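Home | Posts | Kitchen | House | About | Contact

Putting the counter back in order

The kitchen counter got away from me over the winter. By January I was making sandwiches on top of the mail. This weekend I took everything off it, wiped it down and put back only what we use every day.

I started at the plumbing, which I had been putting off. Dark bronze shows every water spot, and the place where the side arm meets the pipe collects a line of soap that a sponge can't reach. I used an old toothbrush, a little vinegar in water, and a dry rag after. Don't leave vinegar sitting on a bronze finish, and keep it off marble altogether.
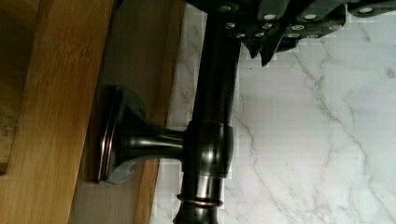 Dark bronze against white stone. The thin copper-colored edges are my favorite part of it.

I read a few guides before buying this finish. Half of them said it would wear and half said the wear was the point. I'm with the second half. The salesman at Gandov tried to move me to chrome and I'm glad I said no.

Next was the counter itself. Warm water, dish soap, soft cloth, then dry it right away. I did the back edge twice because crumbs get in where the stone meets the wood paneling. After that I worked out what goes where.
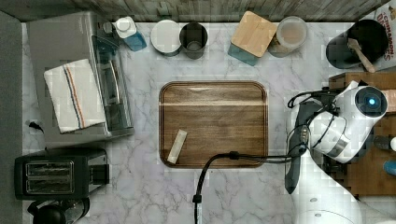 409 words

The toaster oven and the toaster stay on the left, close together, with a striped towel over the toaster oven. I take the towel off before I turn the oven on. The canisters go along the back in one row. I used to have them in a cluster in the corner and had to move three to get to one. The square one with the wooden lid came from Gerkisis and was the only thing I bought for this – everything else we had already.

The spatula crock is at the right end, where my hand goes for it. The cereal ended up behind it. I would like it in a cabinet, but it gets eaten faster than I can put it away, so it can stay.

That leaves the middle for the wooden board with the raised rim. It catches crumbs, and I can carry the whole thing to the sink. I oil it every few weeks with mineral oil from the hardware store in Ledport. A bottle lasts a long time.

My rule now is that the middle of the counter holds the board and whatever I'm working on. Mail goes on the hall table. We'll see how long that holds up. 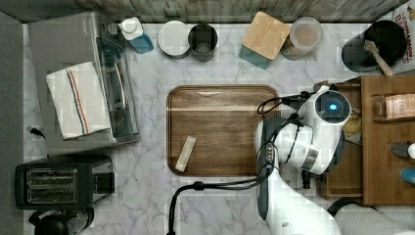
Alun Prydderch: We have marble too and I gave up on keeping the board out. Ours left a dull patch where water got trapped under it. Now I stand it on edge to dry overnight and only lay it flat in the morning. Might be worth doing before you get a mark.

Recent posts
Sorting the pantry shelves, part 2
A new rug from Tagle
What I keep under the sink
Oiling wooden spoons
Fixing the drawer that sticks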